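Filed under: Gunsmithing Basics / Optics
January
By Leanne Rowbotham

Mounting and Leveling a Scope on a Bolt-Action Rifle

A scope that was mounted in a hurry usually shoots well enough at short range. The trouble shows up at distance, when the reticle is canted a few degrees and every elevation change pushes the impact sideways. Correcting this later means loosening everything and losing the zero, so it pays to do it with care the first time.

The procedure was written around a Warnix 262 with a two-piece Jondari base, Zidari steel rings and a Bellamy scope with exposed turrets. It applies with small changes to most bolt-action rifles that use a separate base and horizontally split rings. One-piece mounts and integral dovetails are covered briefly at the end.

Tools and supplies

Inch-pound torque driver (we use the Warnix 627)
Hex and Torx bits that fit the screws exactly
Two small bubble levels, or one level and a plumb line
Degreaser and cotton swabs
Low-strength threadlocker
Padded rifle rest or bench vise
Masking tape and a soft pencil
The instruction sheets for the base, the rings and the scope

Before you start

Unload the rifle. Remove the magazine, open the bolt, and check the chamber by eye and by touch. Take the bolt out and set it aside with the magazine. Ammunition stays in another room until the work is finished.

Clear the work surface and wipe it down. Lint and grit find their way onto screw threads and into the space between ring and tube, where they mark the scope. A hard, smooth surface is easy to wipe but lets small screws roll, so keep a shallow tray or a magnetic dish within reach.

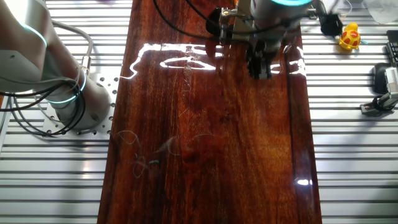
Varnished board with pale threads and faint scratches in the finish.

Step 1. Clean the receiver holes and the base screws

Factory screws and receiver holes are normally oiled. Oil weakens threadlocker and changes how much clamping force a given torque setting produces. Put degreaser on a swab, work it into each hole, and follow with a dry swab until it comes out clean. Do the same with the screws and the underside of the base. Keep degreaser off the stock, as many products will cloud a finish.

Try each base screw in its hole by hand before fitting the base. It should turn freely for several threads. If it binds, stop and compare the thread against the instruction sheet.

Step 2. Fit the base

Set the front and rear pieces on the receiver and look along the contact line with a light behind it. There should be no visible gap and no rocking when you press on one corner. On a two-piece base, the front and rear are often different heights. Check the part markings against the sheet before going further.

Apply a small drop of threadlocker to each screw, start all of them by hand, and bring them down evenly. Tighten to the value given by the base maker. Do not use the value from a different brand of base, even if the screws look the same.

Refit the bolt and cycle it slowly, with the rifle still unloaded. A front base screw that is too long can touch the barrel threads or the locking lugs. If the bolt feels different from before, remove the screws one at a time and find the one responsible. Once the bolt runs normally, take it out again.

Step 3. Fit the lower rings

Place the lower ring halves on the base and push them forward against the recoil shoulder before tightening the cross bolts. If the ring is left sitting in the middle of the slot, recoil will move it forward and the zero will move with it.

Use the lowest rings that give clearance for the front bell, the bolt handle and any lens covers. Ring height is measured differently by different makers. Zidari lists 38 mm from the base to the center of the tube for its tall rings, and another maker may measure to the bottom of the tube instead. Compare the same measurement before ordering.

Step 4. Set the eye relief

Lay the scope in the lower rings and put the caps on with the screws barely started. The tube should slide and rotate with light finger pressure. Set the magnification to its highest setting, where eye relief is usually most critical.

Shoulder the rifle with your eyes closed, find a comfortable cheek position, and then open your eyes. Move the scope until you see a full image with no dark edge. Check this from each position you plan to shoot from. Prone tends to bring the head forward, so a scope set up only at the bench will often sit too far back. Heavy clothing changes the position as well – wear the coat you hunt in.

Mark the tube position with a strip of masking tape against the rear ring and a pencil line.

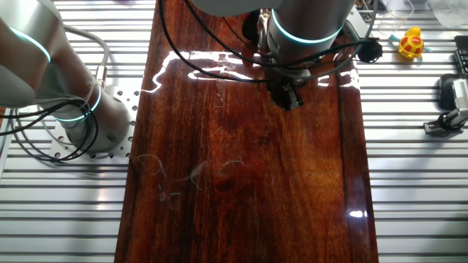
Board laid on an aluminum extrusion table, robot arm at left.

Step 5. Level the rifle

Put the rifle in the padded rest. Set the first level on a flat surface that is square to the action. The top of the base is usually suitable. The flats inside the action can be used on some rifles, but check them against the base first. Adjust the rest until the bubble is centered, then tighten the rest without disturbing the rifle.

Do not level from the stock. Very few stocks are square to the receiver, and a stock that looks right to the eye may be several degrees off.

Step 6. Level the reticle

Put the second level on the flat cap of the elevation turret. On some scopes the cap has to be removed first to reach a flat surface. Rotate the tube until both bubbles are centered together.

The turret cap is not always in line with the reticle. To check the reticle itself, hang a plumb line at the far end of the room or outside, look through the scope, and compare the vertical wire to the line. If the two methods disagree, follow the plumb line.

Step 7. Tighten the rings

Tighten the ring cap screws a quarter turn at a time in a crossing pattern. Keep the gap between the upper and lower halves equal on both sides. Scopes often rotate slightly as the caps come down, so look at the bubbles after every round of turns. If the tube moves, back off and start again.

Finish with the torque driver at the value on the ring sheet. If the scope maker gives a lower limit, use the lower one. Threadlocker on the cap screws acts as a lubricant while wet and can lead to overtightening. Leave it off unless the ring maker asks for it.

Step 8. Final checks

Turn each turret through part of its travel and return it to the starting point. Run the magnification ring and the focus from end to end. Confirm that the bolt handle clears the eyepiece, and that there is a visible gap between the front bell and the barrel. Remove the tape.

Bore sight at short range before firing. With the bolt out, center a target in the bore, then adjust the reticle to the same point without moving the rifle. Fire the first group at 25 yards and move out from there.

Check the ring and base screws after the first range session and again at the start of each season. Graham Horrocks, who shoots a Warnix 262 in club matches, has put 4,000 rounds through the same base and rings with this schedule and has had to retighten one cross bolt.

Notes on other mounts

One-piece mounts combine the base clamp and rings. Level the mount to the action first, clamp it, and carry on from Step 4. Integral dovetails skip Steps 1 and 2, but the grooves still need to be degreased. Vertically split rings need extra care at Step 7, as the lower screws on some designs must be tightened before the upper ones. Follow the order on the sheet.

Thanks to Nigel Hebden for corrections to Step 6.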